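To: Flellden Watershed Association members' list
From: Office of the Flellden Watershed Association
Date: 30 May 2026
Subject: Re: Detell withdrawal permit, how to file a written comment

Dear members,

The office has received a number of replies to the notice sent to this list in March, which is quoted in part below. Several members asked the same questions, and we are answering them here so that everyone has the same information before the comment period closes.

The message we were asked to respond to reads as follows:

> I have read the March notice and the summary of the Detell application
> posted at the town hall in Tatlow. I am opposed to the project but I
> do not understand what I am permitted to say in a comment. I was told
> at the information session that the state will not consider property
> values or truck noise, and that only "technical" comments count. I am
> not a hydrologist. My family has a shallow well on the east side of
> the creek, and in dry summers it already runs cloudy by the end of
> August. Is that a technical comment or not?
>
> I would also like to know whether signing the petition is the same as
> sending a comment. My neighbors all believe that it is.
>
> Lastly, has the Association hired its own expert, or are we relying
> on the company's figures?

We thank the member for putting these points clearly and will take them in turn.

What the application asks for

Detell has applied to the state water office for a permit to withdraw groundwater from a new well field on the former dairy property north of Tatlow. The application covers six production wells and a pipeline to a bottling plant that would be built next to the county road. The requested term is 16 years, with an option to renew.

The bottling plant itself requires a separate land use approval from the town. That application has not yet been filed. Truck traffic, lighting, noise, and the effect on nearby homes belong to the town's review, and members will have an opportunity to raise them at that stage. They may be mentioned in a comment to the state, but the state is not required to answer them, and we suggest that members give their space to water.

What counts as a technical comment

A comment does not need to be written by a scientist. The state water office must consider whether the withdrawal would harm existing users, streams, and wetlands. A well owner's own account bears directly on the first of these. The member's description of a shallow well that runs cloudy in late summer is exactly the kind of information the reviewers need, and it is more useful when it includes the following:

The address or parcel number of the property.

The depth of the well, if known, and the year it was drilled. The driller's log may be on file with the county if you do not have a copy.

The months and years in which you noticed a change in level, color, or pressure.

Any repairs made as a result, such as lowering a pump or deepening the well. Attach copies of the invoices and keep the originals.

Members who fish or hay along the creek should likewise write down what they have seen in dry years. Please state plainly which things you observed yourself and which were told to you by others.

The petition and the written comment

Signing the petition is not the same as sending a comment. The petition is addressed to the town board and carries 1,660 signatures at the last tally. It has been helpful in showing the board the level of concern in the Flellden valley. It does not form part of the state's record, and a person who has only signed the petition may not have standing to appeal the permit decision later.

For that reason we ask every household that relies on a private well to send its own letter. One letter per adult is permitted. Letters that repeat the same text are grouped and answered once, so please use your own words. The office has received copies of more than 80 individual letters so far. Members who have already written do not need to write again unless they have something to add.

Independent review

The Association has engaged Kubíček, a groundwater consulting firm, to review the pumping test that Detell submitted. The contract covers the test data, the model used to predict drawdown, and the proposed monitoring plan. It does not cover new drilling, which is beyond our present budget.

The firm's preliminary letter raises three matters that members may wish to refer to. The pumping test was carried out in spring, when the water table in the valley is normally at its highest. The monitoring wells are all on the west side of the creek, while most of the shallow household wells are on the east side. The application also treats the creek bed as largely sealed from the aquifer, and the letter finds little field evidence offered for that assumption.

The preliminary letter is available to read at the office and at the Tatlow library. The final report will be filed with the state in the Association's name. Until it is issued, we ask members to refer to the letter as preliminary and to avoid quoting single sentences from it on social media or in letters to the newspaper. 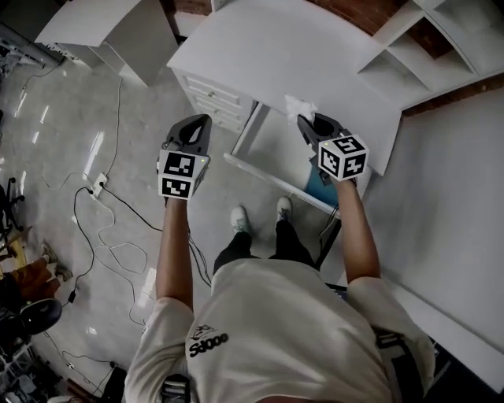 How to send your comment

Comments may be mailed or delivered by hand to the regional office of the state water office, or submitted through its online form. The address and the form are both listed on the public notice. Whichever method you choose, put the words "Detell groundwater withdrawal, Tatlow" at the top of the first page. Comments without a name and mailing address are not entered in the record.

If you use the online form, save the confirmation page. If you mail your comment, ask for proof of mailing at the post office counter. Comments must be received by the closing date on the notice, and a postmark is not sufficient. Members who would like help with typing or copying may come to the Association's office during regular hours.

Please send a copy of your comment to the office as well. We keep these in a single binder arranged by road, and they will assist our attorney if an appeal becomes necessary. We do not publish them or share them with other members without permission.

Request for a public hearing

The state may hold a hearing at its discretion. The Association has asked for one in Tatlow, in the evening, so that people who work during the day can attend. Members who support this request should add a sentence to that effect at the end of their comment. If a hearing is granted, notice will be sent to this list and posted at the library and the feed store.

Conduct near the well field

We have been told that people have entered the former dairy property to look at the test wells. The land is private, and entering it without permission is trespass. Please do not touch the well caps or marker stakes, including those that can be reached from the road. Any damage would be harmful to our position and could give the applicant grounds to question the data we ourselves are relying on.

Members who observe pumping or discharge from a public road may note the date, time, and location and send them to the office.

Replies to this list

Questions about the permit process should be sent to the office address and not to the full list. Corrections to the facts given in this message are welcome and will be circulated to everyone.

Respectfully,

Office of the Flellden Watershed Association

--
You are receiving this message as a member of the Association. To leave the list, reply to the office with the word "remove" in the subject line.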